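Villalobos, upper floor — July walk-through
Checked by: Rocío Goicoechea
Copy to: Olga Lorente

Status is OK, FIX or ASK. Anything marked FIX gets looked at again on the next round.

**Exits and stairs**

- [x] Main stair door opens fully, closes by itself — OK
- [ ] Back stair door — FIX. Closes but does not latch unless pushed. The strike plate has shifted.
- [x] Handrails, both stairs — OK
- [ ] Exit sign at back stair — FIX. Goes out when the test button is held for 30 seconds. Battery.
- [x] Landing clear — OK. Two boxes of paper were there last time and are gone.

Comment: the latch was on the last list too. I taped a note to the door asking people to pull it shut, but that does not count as a repair. 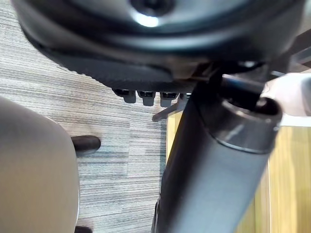

Melina Kokkinos wrote back that the latch had been adjusted in spring and held for a few weeks, and that the hinges should be checked before anyone moves the plate again. She thinks the door is sagging. I put a level on it afterward and she may be right, it is low on the handle side. Changed the item to "hinges, then plate."

**Extinguishers and alarms**

- [x] Extinguisher 536, hallway — OK. Gauge in the green, pin and seal in place, tag signed.
- [ ] Extinguisher, kitchen — FIX. Gauge fine, tag missing.
- [x] Smoke alarms, all 4 tested by button — OK
- [ ] Alarm panel — ASK. Clock is an hour off. Does this matter for the log?

The kitchen unit has to go to Jilenance for a new tag. They will not send one by mail.

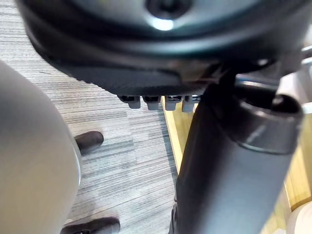
*Underside of dark housing, light gray tabs, carpet behind.*

**Electrical**

- [x] Breaker panel reachable, door closes — OK
- [ ] Panel labels — FIX. Three are in pencil and one just says "other."
- [ ] Outlet by kitchen sink — FIX. Test button trips it, reset takes several tries.
- [x] No power strips plugged into power strips — OK
- [ ] Space heater in the back room — ASK. Rated 1,000 watts. Bit-na Yook wants to keep it until the radiator is bled.

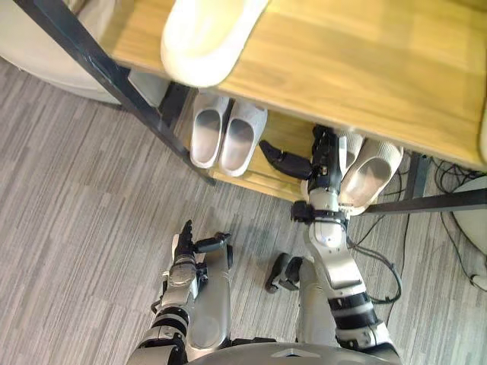
Walkways passed, with remarks. The hallway is wide enough along its whole length and the mat at the front has been replaced with one that lies flat. Things left on furniture at passing height still need a look. There is a slipper on the top board of the shoe rack with its toe a little past the edge, so push it back when you go by. The rule is the same for bags and umbrellas.

- [x] Hallway width — OK
- [x] Front mat — OK
- [ ] Items over furniture edges — FIX, minor
- [ ] Hall light, far end — FIX. Flickers for a minute after it is switched on.
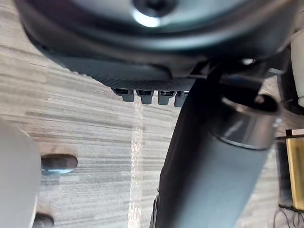
*Wood-grain surface in pale gray and beige, behind gray housing.*

**Still open**

Hinges on the back stair door, exit sign battery, kitchen extinguisher tag, sink outlet, panel labels. Crescencio Requena has the key to the supply closet and will bring up the battery. The outlet should stay unused until it is replaced — tape over it is fine for now.

Olga, please answer the two ASK items in the margin and return the sheet.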